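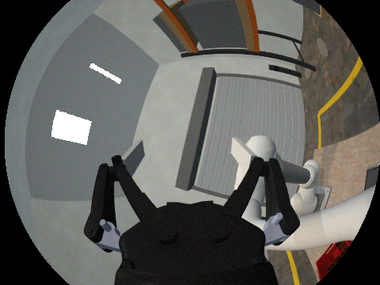 Hotwood Print Fair: questions from exhibitors

Who can apply for a table?
Any photographer or printmaker selling their own work. Galleries should write to Ravindran Gowda first.

How many tables are there?
96, all in the main hall at Bustmont. Sharing is allowed, with two names at most per table.

What does it cost?
There is no table fee. We take 17 per cent of sales.

Can I sell open editions?
Yes, but mark them clearly. Limited editions must be 300 or fewer, signed and numbered.

Do prints have to be framed?
No. Sleeved and backed is fine — please bring your own browser or stand.

When is the deadline?
3 Sep 2024. Send six images and a short statement through the Plimura form.

Can I change my images after applying?
Once, up to the deadline. Reply to your confirmation email with the new files.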